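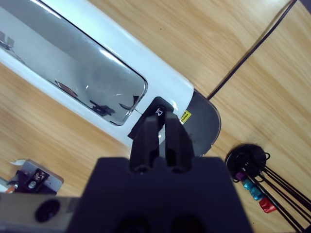 4.3 Side mirror handling

Figure 4. Wrist view during the mirror task, with both fingers at the black tab beside the glass.

The mirror task was added in May, after the Skodovham line asked whether the arm that sorts brackets could also take over part of the mirror bench. The request sounds modest. A worker picks up a mirror assembly, turns it over, checks the tab, and sets it down for the next person. New hires at Skodovham are expected to do this without help by the end of their first shift.

We are less sure than earlier reports that a two-finger gripper is ready for the job. The Gekwood study gives a high success rate for "automotive parts," but most of its parts were matte, boxy, and placed square to the arm. A side mirror is none of these. The white housing is glossy and curved, and the glass returns a picture of whatever is overhead. In Figure 4 the glass shows a pale gray space crossed by thin dark lines, and a policy that works from color images has to learn that none of this is on the table. The flat surfaces that suit a parallel grip are few. The black tab is one of them, and it is small next to the rest of the part.

We collected 3063 demonstrations and kept 3000 for training. The remaining 63 were dropped because the recording was incomplete. Each policy was then tested over 40 trials, with the assembly laid at a different angle on the table each time. A trial counted as a success only if the fingers closed on the tab and the part could be lifted and held for five seconds. Touching the tab was scored separately, since several papers in this area appear to count contact as a grasp.

The gap between the two scores is the main result of this section. The policy reached the tab in 31 of 40 trials but held the part in only 12. Most losses came during the lift, when the weight of the housing turned the part between the fingers. Pylypenko repeated the test with softer finger pads and got 14. We do not regard that as an improvement.

It may be argued that a larger gripper, or a suction cup on the glass, would do better. Pawłowska tried suction on the Horkby bench and found that it left marks the inspectors would not accept. A custom fixture would probably solve the problem for this one mirror, at a cost that the Zinchenko estimate puts above a year of the manual work it replaces. Neither option supports the claim that general-purpose arms can do the chore today.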